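Hardboard as a Bench Top Surface

Hardboard is cheap, flat and easy to replace, which makes it a sensible wear layer over a wooden bench or table. Most of the trouble people have with it comes from moisture and from fixing it down too firmly.

Choosing the sheet

Tempered hardboard has been treated with oil and heat and resists scuffing better than the standard grade. It costs a little more. For a bench used for glue, paint or soldering, buy tempered. For sorting and light assembly, standard is adequate. Check the sheet for bowing in the store by sighting along the long edge. A sheet that has been stored on end will usually have taken a curve.

Conditioning

Leave the sheet in the room where it will be used for two days, standing on spacers so air reaches both faces. Hardboard brought from a dry warehouse into a damp garage will grow after it is fixed, and a sheet that grows between screws will buckle.

Cutting

Cut with the smooth face up on a table saw, smooth face down with a circular saw. Use a blade with at least 60 teeth. Ease the top edge with a sanding block afterward; the cut edge is sharp and sheds fibers. Wear a dust mask. If the top has a raised border, cut the sheet slightly undersize so that it drops in without force.

Fixing

Do not use contact cement. Double-sided carpet tape at the corners and along the center line holds well enough and lets the sheet be lifted out when it is worn. Where a border surrounds the sheet, tape may not be needed at all. Keep baskets and bins along the back so the working area stays clear.
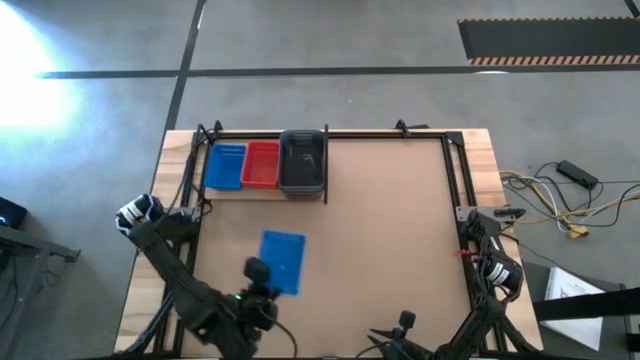 Karthikeyan Shetty writes that tape let go on his bench within a month of a damp May, and that he now uses countersunk brass screws in oversize holes, so the sheet can move without lifting. He adds that he oils the underside as well as the top, having had one sheet curl toward the dry face.

Oversize holes are sound practice. Drill them 2 mm wider than the screw shank and do not overtighten. The heads must sit below the surface or they will scratch finished work.

Sealing

Wipe on two thin coats of boiled linseed oil or shellac, edges included. Lay oily rags flat outdoors to dry before disposal, as they can ignite in a pile. Paste wax over shellac makes dried glue easier to scrape off.

Replacement

Turn the sheet over when the top face is scored, provided both faces are smooth. Keep the old sheet as a template for the next one.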